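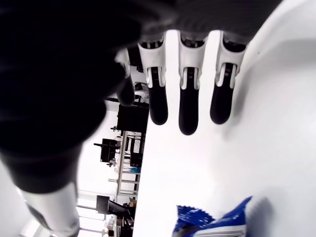
Robotic hand with black fingertips over a white tabletop.

PRESS RELEASE
January 11, 2023
For immediate release

Wosari adds Lorkia coast walking holiday for spring

Walking holiday company Wosari has added the Lorkia coast to its programme for the coming season. The new trip is a self-guided walk from the harbour town of Plolari to the lighthouse village at the far end of the bay, with bags moved between hotels by road each day. Bookings are open now and the first departures are in spring.

The holiday lasts six nights and costs £2,545 for two people sharing a room. The price covers accommodation, breakfast every day, luggage transfers, route notes and maps, and the ferry back to Plolari at the end of the walk. Flights are not included. Travel insurance is also left to the customer, and Wosari asks for policy details before sending out the final documents.

The route follows the old customs path for most of the way. It runs close to the sea through pine woods and past a string of small beaches, then turns inland for a day to avoid a stretch of cliff where the path has been closed after rockfalls. The inland day is the hardest of the week. It climbs to around 600 metres before dropping back to the coast through olive terraces, and there is no shop or café between the last houses of the morning and the village where the day ends. Packed lunches can be ordered at the hotel the evening before.

Walkers who would prefer to miss the climb can travel with the luggage van that day. There is no charge, but the van has few seats and places should be requested when booking.

Bushra Kiani, who planned the route for Wosari, walked it in both directions before settling on the order of the stages.

"Most visitors to Lorkia stay in Plolari and see the beach and the old harbour, and that is a good holiday," she said. "But the coast further along is quiet even in summer. We start in Plolari so that people can get there easily from the airport, and then we leave it behind on the first morning. Walking this way you have the sun at your back until lunch, and the long beach comes at the end of the week when people want to swim."

Accommodation along the way is provided by the Gatchalian hotels, a family-run group with small properties in most of the villages on the bay. Rooms are simple and nearly all have a private bathroom. In the one village where Gatchalian has no hotel, guests stay in a guest house above the bakery, where the bathroom may be shared with another room. Wosari will tell customers in advance if this applies to them.

Naheed Virk of Gatchalian said the hotels had seen more walkers in recent seasons and had made some changes to suit them.

"They want breakfast early and somewhere to dry their boots," she said. "We used to open the kitchen late in the morning, as our guests were mainly going to the beach. Now we put bread, fruit and coffee out first and cook for everyone else afterwards. In the evening we serve dinner on the terrace if the wind allows it, and there is always a fish dish and something without meat."

Dinner is not part of the package price. It can be taken at the hotel or at one of the restaurants nearby, although in the smaller villages the hotel may be the only place open outside the main season. Half board can be added at the time of booking.

The walk is suitable for people who are used to a full day on their feet. The path is clear but rough in places, with loose stones on the way down to several of the coves, and walking boots or sturdy shoes are needed. Signposting is good near Plolari and patchy further on. The route notes describe each turning, and customers can also load the track on to a phone before they travel. Mobile signal comes and goes along the cliffs.

There is time for stops on most days. The first stage passes the ruined watchtower above Plolari, which can be climbed by an outside stair and has a wide view back over the harbour. Later in the week the path goes through a village with a morning fish market and a small museum of boat building, open on request at the town hall. Several of the beaches have no road access and can only be reached on foot or by boat. Swimming is generally calm inside the bay, but there are no lifeguards beyond Plolari.

On the last morning, walkers can visit the lighthouse before catching the ferry. The crossing back gives a view of nearly the whole route from the water. In rough weather the ferry does not run, and Wosari will arrange a road transfer at no extra cost.

Departures are available on any day of the week from spring until late autumn, with a break in the height of summer, when the inland stage is too hot for comfortable walking. The path stays open in winter but the Gatchalian hotels close at the start of December and reopen once the spring ferry timetable begins.

Customers can add extra nights in Plolari before or after the walk. The hotel used at the start of the holiday is in the old town, a short way uphill from the beach, on a street closed to cars. Taxis stop at the square and staff will come down to help with bags if asked. Extra nights elsewhere on the route depend on the time of year and should be requested early.

People travelling alone can book the holiday for a single supplement. Wosari does not take bookings for children on this route, on account of the inland stage, but is looking at a shorter coastal version for families - staying in Plolari and one other village - for a later season.

A deposit is payable on booking and the balance is due before departure. Dates can be changed without a fee until the balance has been paid, subject to rooms being available.

ENDS

Notes to editors

Wosari arranges self-guided walking holidays with luggage transfer. Bushra Kiani is available for interview about the Lorkia route. Requests for press trips should be made in writing to the Wosari press office, giving the name of the publication and preferred travel dates. Questions about the hotels can be sent to Naheed Virk at Gatchalian.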